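달룸(Dallum) 지역 공동조리장 개선 사업 중간 보고
작성: 므와주마 온디에키
제출일: 25/07/2019
수신: 롤렌트(Lollent) 기금 사업관리 담당 비토리아 롬바르디

1. 보고 범위

지난 보고서 제출 이후의 진행 상황을 정리하였다. 급식 운영, 조리장 설비, 인력 교육, 예산 집행 순으로 적었고 기금 측의 결정이 필요한 사항은 마지막 항목에 따로 두었다. 회계 증빙은 별도 우편으로 발송하였다.

2. 급식 운영

등록 가구는 74가구이다. 신규 등록은 시장 뒤편 구역에서 주로 들어왔으며, 이 구역은 조리장까지 거리가 멀어 배달 수요가 많다. 현재 배달은 조사파트 라시디가 전담하고 있고, 우기에는 강변 도로가 막혀 우회로를 이용한다. 우회로를 쓰는 날은 점심 배달이 늦어졌고 이에 대한 불만이 두 차례 접수되었다. 배달 순서를 바꾼 뒤로는 추가 접수가 없다.

이번 기간에 제공한 식사는 모두 664식이다. 계획은 695식이었다. 차이는 급수가 중단된 이틀 동안 조리를 하지 못해 생긴 것이다. 중단 기간에는 빵과 과일로 대체하였으나 사업 지침에 따라 식사 수에는 포함하지 않았다. 대체 식품도 실적으로 인정할 수 있는지 지침 해석을 요청한다.

식단은 콩과 옥수수를 기본으로 하고 채소는 그 주의 시세에 따라 정한다. 토마토 가격이 크게 올라 한동안 양배추와 당근의 비중을 늘렸다. 고령 이용자들이 콩을 더 무르게 삶아 달라고 요청하여 불리는 시간을 늘리고 조리 시작을 앞당겼다. 연료 사용량은 늘지 않았다.

3. 조리장 설비

배수관 교체와 환기창 설치를 마쳤다. 배수관은 설계보다 깊이 묻어야 해서 공사가 길어졌고, 그동안 설거지는 마당의 임시 수조에서 하였다. 조리대 높이는 조리원들과 협의하여 조정하였다. 기존 높이에서는 큰 냄비를 다룰 때 허리에 무리가 간다는 의견이 많았다.

조리도구 목록도 새로 작성하였다. 용량 표시가 지워졌거나 손잡이가 헐거운 냄비는 조리에 쓰지 않고 창고에 따로 보관한다. 대형 냄비는 양쪽 손잡이를 두 사람이 함께 잡고 옮기는 것을 원칙으로 정하였다.
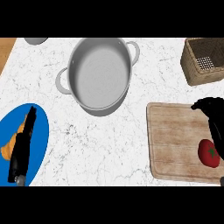

그림 1. 조리대와 양손잡이 냄비

남은 공사는 창고 선반과 출입문 경사로이다. 선반 자재는 나센(Nasen)에서 공급하기로 하였으나 두 차례 납기가 미뤄졌다. 다음 납기도 지켜지지 않으면 다른 업체의 견적을 받을 예정이다. 경사로는 건물주의 서면 동의를 기다리고 있다. 구두 동의는 받은 상태이다.

4. 인력 교육

조리원 8명이 식품위생 기초 교육을 수료하였다. 강의는 아티에노 마산자가 맡았고, 손 씻기와 교차오염 방지, 남은 음식의 보관 기준을 다루었다. 교재가 영어로만 되어 있어 일부 참가자가 어려움을 겪었으며, 므와나이샤 루쿠마이가 스와힐리어 요약본을 만들어 배포하였다. 요약본은 조리장 벽에도 붙여 두었다.

재고 기록 교육은 아직 시작하지 못했다. 기록 양식을 두고 의견이 갈려 현재 두 가지를 함께 써 보고 있다. 한쪽은 매일 적는 방식이고 다른 쪽은 입고와 출고가 있을 때만 적는 방식이다. 매일 적는 쪽은 누락이 적지만 바쁜 날에는 뒤늦게 몰아 쓰는 경우가 있었다.

5. 예산 집행

식재료비와 인건비는 계획 범위 안에서 집행하였다. 설비 항목은 배수관 굴착 비용이 추가되어 예비비에서 일부를 충당하였다. 교육 항목은 재고 기록 교육이 미뤄져 잔액이 남아 있다. 이 잔액은 다른 항목으로 돌리지 않고 다음 기간에 그대로 사용할 계획이다.

운송비는 우회로 이용으로 연료비가 늘어 남은 금액이 많지 않다. 현재 속도라면 10월 이전에 항목을 조정해야 한다.

6. 다음 기간 계획

창고 선반 설치와 재고 기록 교육을 우선 진행한다. 이용 가구를 대상으로 한 만족도 조사는 10월에 실시하며, 설문 문항 초안은 루쿠마이가 작성하고 있다. 소규모 텃밭 사업인 팝(Pop)과의 채소 공급 협의도 계속한다. 팝 측은 수확량이 일정하지 않아 고정 물량 계약은 어렵다는 입장이다.

7. 기금 측 결정 요청 사항

급수 중단 기간에 제공한 대체 식품의 실적 인정 여부
운송비 항목의 증액 또는 항목 간 조정 승인
나센의 납기가 다시 지연될 경우 공급업체 변경 승인

회신은 온디에키 앞으로 부탁드린다.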